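I'd been putting this post off because I don't think of myself as an interviewer. I'm a talker. When you put me across from somebody interesting I tend to answer my own questions, and then I get home and find I have 40 minutes of me. So for this one I wrote my questions on an index card, and I mostly stuck to the card.

The person across from me was Lahcen Belhaj, who has been running email newsletter workshops out of a rented room in Pacheco for long enough that half the small business owners I know have sat through one. He used to write sales letters for a mail-order company called Wadside, back when those were printed and folded and stuffed into envelopes, and he moved over to email when the company did. These days he teaches it. Bakeries, dog groomers, tax preparers, a guy who tunes pianos – if you have customers and an inbox, he'll have you.

I went to his April session as a paying student before I asked him for the interview, so I'd seen him work. He talks fast and he draws a lot of arrows on the board.

I started with the thing I most wanted to know, which was why email, when everybody who comes to my own workshops wants to talk about video.

"Because I'm lazy," he said, and laughed. "I learned one thing well and I kept doing it. But also, I like a list. I can look at a list. I know who signed up and what day they signed up. With the other stuff I never know who I'm talking to."

I told him I knew that feeling very well! I had a page for my consulting business that did great for a year or so, and then one spring the views dropped to nearly nothing and I couldn't tell you why to this day. (See, there I go. Back to the card.)

I asked him what size list people walk in with.

"Small. Some have none. They have a shoebox of business cards or a notebook by the register. I had a woman who did alterations, and she had 9 names. Nine! She was embarrassed to say it out loud. And I told her, fine, write to nine people. You can write a very good letter to nine people, because you know them."

What he did next with her is something he does with nearly all his beginners. He had her write the first newsletter by hand, on paper, as if it were going to one customer she liked. Then she typed it up and sent it. She kept that up every other week, and he says she got to 100 subscribers before she changed a thing about how she wrote.

"After that she wanted a template with the columns and the buttons," he said. "I let her try it. She went back to the plain one."

I pushed him a little on that, because I happen to like a nice template. I've spent more hours than I'll admit picking header colors. He shrugged and said pretty is okay if the writing's okay. His complaint is with people who spend the whole afternoon on the header and then type two sentences underneath it and hit send.

Well. I've been that person. I wrote it down.

We got onto subject lines, which is where he really lights up. He keeps a folder of ones he's received, printed out, good and bad, and he passes them around the room. In my session he handed me one that said "Big News Inside" and asked me what I thought the news was. I guessed a sale. It was a change in parking.

"Say parking," he told me, when I brought it up again in the interview. "The people who drive will open it. The people who walk won't, and they'll be happy you didn't waste their time. I don't understand why this is hard, but it's hard. I still have to stop myself from doing it."

I asked about his own mistakes, because I always want to hear those. He took a while with this one and ate most of a muffin first.

The big one came in his first year on his own. He'd been hired by a garden supply outfit in Clokden to send a spring announcement, and they had a list of 1000 addresses that had been collected over a lot of years at a lot of different counters. He didn't ask where the names came from. He sent it.

"So many people wrote back to say who are you," he said. "Not angry, most of them. Confused. Some had moved away. One man told me he had bought one hose. The owner was upset with me and she was right to be upset. I should have asked her one question before I started, how did you get these people, and I didn't ask it because I was afraid to look like I didn't know the business."

They cleaned it up together by sending a short note asking people if they wanted to stay on. A lot of them didn't answer and came off. He still writes for her, by the way, so it can't have gone too badly in the end.

Since my readers always ask about money, I asked about money. He was pretty open. The workshops pay for the room and for the coffee, with a bit left over, and the steady income is from the clients he writes for every month. A few come out of the workshops after deciding they'd like somebody else to do it. I've found the same with mine, though in my case it took me three tries at the same workshop to realize people were asking to hire me. I thought they were being polite.

He's also started keeping his sign-up sheets and client notes in one place, a program called Fekmont, after years of doing it with paper folders. He's of two minds about it. He likes being able to search. He doesn't like that he has to be sitting at the desk. "I used to do the folders on the porch," he said, pretty sadly.

Toward the end I asked how often a person should send. I ask everyone this and I've never gotten the same answer twice.

"As often as you have something," he said. "But pick a day anyway, or you'll never have something."

I told him those were two different answers. He said yes, he gives both and people take the one they need. Then he looked at my index card, upside down, and asked why I'd skipped number four. Number four was whether he reads my newsletter. I hadn't skipped it by accident! He does read it, he says, and he thinks the opening runs long. So I'm working on that, starting with the next one.

His next round of sessions is in the same room in Pacheco, evenings at 6:30, and he asks people to bring one newsletter they liked and one they deleted.
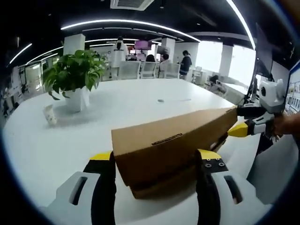
Do I need to own a business to take one of Lahcen's workshops?

He takes anyone who has a list or wants to start one, and there was a choir director and a retired teacher in the session I sat in on.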